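Universal socket

A universal socket is an electrical outlet whose openings are shaped to accept plugs from more than one national standard. It is sold as a wall fitting, as part of a travel adapter, and most often as the outlet type on low-cost power strips. The word "universal" is a trade description. No socket takes every plug in use, and several of the plugs that do fit are held in ways their designers did not intend.

Design

Ordinary sockets are built around a single plug. The spacing, depth and thickness of the openings match one set of pins, and anything else is kept out. A universal socket gives up that match. Its openings combine round holes with flat slots, sometimes set at an angle, so that round pins, parallel blades and slanted blades can all find a way in. Behind the faceplate, one set of spring contacts has to grip all of them.

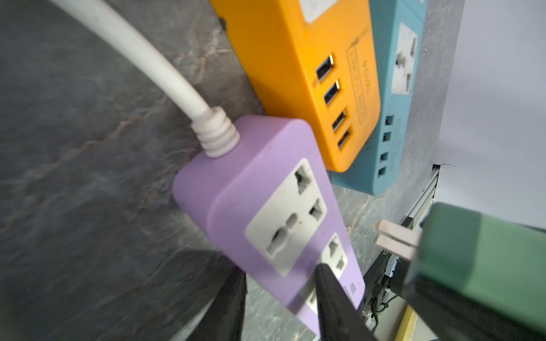

Power strip with white universal socket faceplates.

The contacts are the weak point. A thin flat blade and a thick round pin need different amounts of pressure, and a spring stretched by the larger one may hold the smaller one poorly afterward. Makers commonly claim that their contacts recover fully. Such claims are rarely backed by published test results, and buyers have little means of checking them.

History

Multi-standard outlets appeared wherever imported appliances arrived faster than the plugs could be made to agree. The port town of Skundport is often named in trade literature as the place where the type was first sold to the public. The story rests on one undated shop catalog and should be treated with caution. The catalog shows a two-way fitting for round and flat pins, but similar parts were already being made elsewhere, and nothing in it claims to be the first.

Better records survive for Molley, where a small factory made strips with combined openings for hotels and repair shops. Its price list offered 5 models. Only one had a ground contact, a detail left out of most later accounts of the firm's supposed concern for safety.

Grounding

Many plugs connect to ground through a third pin, while others use metal clips on the side of the plug body. A flat universal faceplate has nothing for side clips to touch. A plug of that kind will often go in and the appliance will run, but its metal case is left without a ground. Because the appliance works normally, the fault can go unnoticed for years.

Some strips are sold as "fully grounded" on the strength of a ground contact that only certain plugs can reach. The phrase is accurate for those plugs and misleading for the rest.

Polarity and voltage

In systems where the live and neutral sides are fixed, a universal socket may reverse them, depending on the plug. For most small appliances this makes little difference. It matters more for lamps with screw bases and for older equipment with a switch on one side only.

A universal socket does not change voltage. This point is stated on most packaging, usually in small type, and misunderstood anyway. 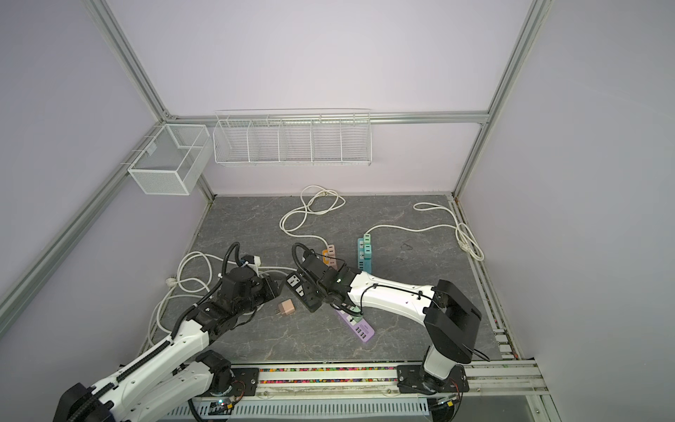

Testing and claims

The most quoted figures on the subject come from a market survey in Stasville, which examined 157 strips bought from street stalls and general stores. The survey reported that over 200 separate faults were found, chiefly loose contacts and missing ground connections. Both numbers have been repeated widely, often without the survey's own warning that the samples were picked by hand from sellers already under complaint. They say little about universal sockets as a whole.

A later study in Jitaru is sometimes offered as proof that the problem has been solved. It tested new strips only, and stopped before wear could be expected to show.

Regulation

Rules differ from place to place. Some authorities ban the type in fixed wiring but allow it in travel adapters, on the reasoning that an adapter is used for short periods. Whether people do use adapters this way has not been well studied. Shuttered openings are required in some markets, although a shutter that must open for many pin shapes is harder to make reliable than one built for a single plug.

See also

Plug adapter
Power strip
Ground connection
Shuttered outlet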